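Joltora drops free web addresses for small sites

Joltora, the website builder used by plenty of clubs and corner shops in Fostville, is to stop handing out free web addresses with new accounts from November. Anyone signing up after that will have to bring their own domain or buy one through the firm.

Existing customers keep what they've got, for now. The company says 1,134 sites in the area still run on a free address and none will be switched off. But 865 of those have had no update in the past year, and their owners will get an email asking if they still want them. Two reminders, then the site is archived.

Kamran Marwat, head of support at Joltora, said free addresses were "a magnet for spam" and took up most of his team's mornings. "People with a proper domain get fewer emails bounced, its that simple," he said.

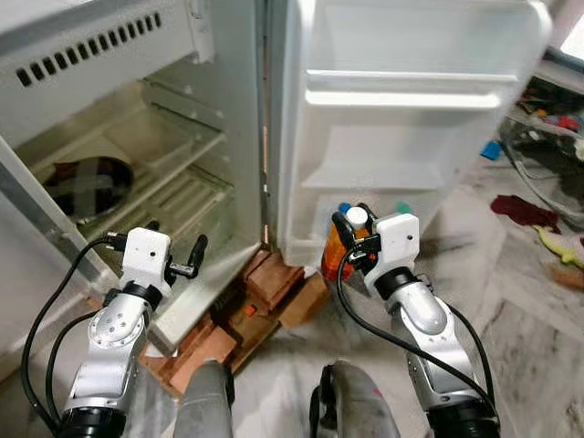

Not everyone is pleased. Sadia Sandhu runs a repairs listing page for Bristeck and moved to her own domain last spring. Took her three evenings. "The instructions were for a different registrar. I changed the wrong record and lost my email till the next night," she said.

Joltora has since put up new guides for Soler and other registrars. Customers moving before the change can book a help call — 85 slots so far, more promised if they fill up. Old addresses will forward to the new one for two years after a move.

Areeba Bajwa, who builds sites for local traders, advised people to write down there current settings before touching anything. Changes can take up to a day to show, she said, and it's best not to cancel the old address untill the new one loads on a phone as well as at home.

Help calls can be booked from the account page, under Domains. Lines open 9am.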